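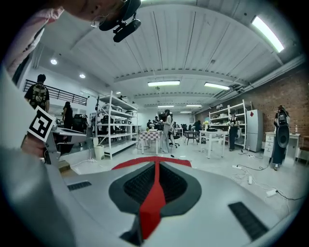
Kirnine: where we've got to

January | Posted by the Multska team

1 min read

Print this page | E-mail this page

Well, the second chapter is in and you can play it start to finish! I moved the Tirnura caves forward (they were meant for chapter four) and the game's much better for it. We've closed 886 bugs, with 13 left that I'd call nasty, mostly saves going missing after the boat fight. Sitompul have sent 9 music tracks and I love the harbour one. Still no working map, sorry. I'd like to put the next payment towards that and the controller menus, if you're happy.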